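MINUTES, GRIPPER TRIALS WORKING GROUP
Held in the long room at Avineo, 25 December 2019, on the grounds that it was the only day the booking system had free.

Apologies: several, most of them citing lunch.

1. Minutes of the last meeting
Accepted with one correction. "The Skavach jaws are rubbish" now reads "the Skavach jaws need further work." The mover of the original wording asked that their disappointment be noted. Noted.

2. Comparison of hand-held grippers
The meeting received results for the Skavach pair and the Fekholm pair. Each was put through the same 63 pick-ups, using cups, lids, a tray, and the bag of odd things from the kitchen drawer.

Skavach dropped 16. Fekholm dropped two, and one of those was a boiled egg that several members felt should never have been in the bag. It was moved that the egg be struck from the results. Lost on a show of hands. The egg stands.

Fekholm is the heavier of the two and people's wrists start to complain before morning tea. Skavach is lighter and can be held all day, which gives you more time to drop things. It was suggested that we put Fekholm fingers on a Skavach handle. The screw holes don't line up. The workshop will look at an adapter plate and has asked that no one drill anything in the meantime.

Action: workshop to draw up the plate. Everyone else to leave the drill alone.

3. Marker tracking
With both hands close together, one set of markers hides behind the other and the software loses track of which hand is which. Last week it decided a left hand was a right hand and stuck to its guns for a whole session. The present fix is to tell people to keep their hands apart. It was pointed out that unscrewing a lid is hard to do that way.

Two proposals: bigger markers, or a second camera mounted lower down. Bigger markers are cheaper and knock things over. The second camera was favoured, subject to item 5.

4. The Ahn controller
The Ahn box is quick and the jaws close when you ask them to, which members agreed was a welcome change from the old one. It also restarts if its cable is tugged. Its manual describes this as a safety feature. The meeting was unable to establish whose safety was meant.

Cable clips were discussed at greater length than they deserved. Agreed to try the short cable at chest height and the long one over the shoulder, one day each, and to write down the restarts this time.

Action: restart log to hang beside the whiteboard, with a pen attached by string. The last pen was not attached by string.

5. Money
There is $2,000 left until July. The second camera would take most of it. A member asked whether the egg had come out of the same budget. It had not. Camera approved, grumbling recorded.

6. Other business
Tables. The trials have been run at desk height only, and the arm these grippers are meant to end up on will be working at other heights as well. Agreed to add a low run and a high run for both pairs before anyone declares a winner, in public or in the hallway.

Labels. The Skavach and Fekholm spares are in the same drawer again.

Next meeting to be set once the adapter plate exists. Meeting closed early for reasons of pudding.

COMMENTS

torque_wrench: Did anyone check the jaw pads on the Skavach pair? Ours went shiny after a month and dropped everything. A rub with fine sandpaper brought the grip back.

prairie dave: I stand with the egg.

benchtop: Please put the restart log online when it's filled in. We have the same Ahn box and were told it was our wiring. 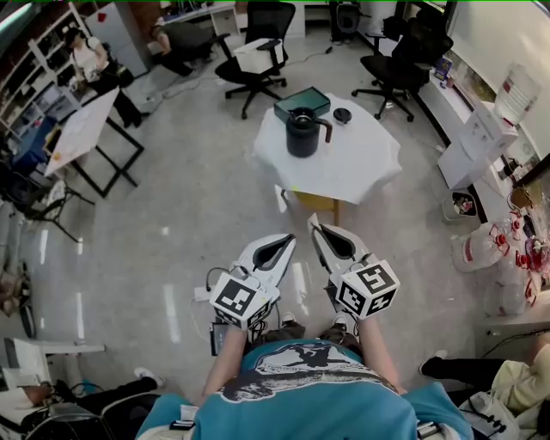 torque_wrench: Forgot to say, do the pads one at a time and measure the gap after. Take off too much and the tips won't meet in the middle any more, and then you're buying new ones.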